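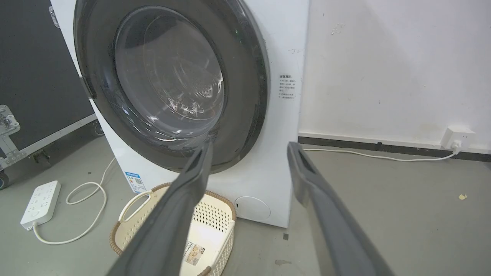
A reader on the Kvam stairwell wrote back after the last round asking whether the shared laundry really needs checking every month, when the fire doors only get done twice a year. Fair question! My answer is yes, mostly on account of lint and leaks, and I've put the December list up in full so you can see what I look at.

Laundry room safety check, December
Started just after 4 in the afternoon, when it's usually quiet.

1. Door and way out. OK
Opens fully, closes by itself. Somebody had parked a drying rack behind it again (please don't), so I moved it to the far wall.

2. Floor and drain. OK, with a comment
Drain cover lifted and cleaned. It smelled like you'd expect. One tile by the sink rocks when you stand on it and I've put tape over it for now.

3. Hoses and taps. ACTION
Inlet hoses are fine. The cold tap over the sink drips from the spindle - slow, but it was on the list in the autumn as well. Flomus have quoted for a new one and I've said yes.

4. Sockets and leads. OK
No scorch marks, one extension lead on the floor. I pressed the test button on the breaker and it tripped straight away, which always makes me jump.
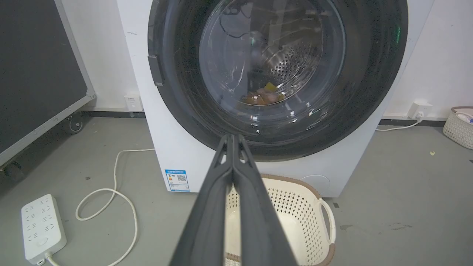
Pruvusden Residents' Club - House and Safety Team

5. Door seals and drums. OK
Wiped round the rubber and felt for splits. Please check your pockets, I keep finding hairgrips in the folds.

6. Dryer filter. ACTION
Thick as a blanket. It needs emptying after every load, and I do mean every one. I've stuck a new notice at eye level and we'll see if that helps.

7. Extinguisher. OK
Gauge in the green, pin and tag in place. Skurkusico service it in the spring.

8. Lights. ACTION
The tube in bay 17 of the cellar corridor is out, so it's gloomy on the way down. Spare ordered.

9. Detergent shelf. OK
Lids on, nothing leaking. The big tub had no label so I wrote one.

The whole thing took me 30 minutes, plus a bit of grumbling at the filter. Anything you spot in between, put a note in the box by the stairs.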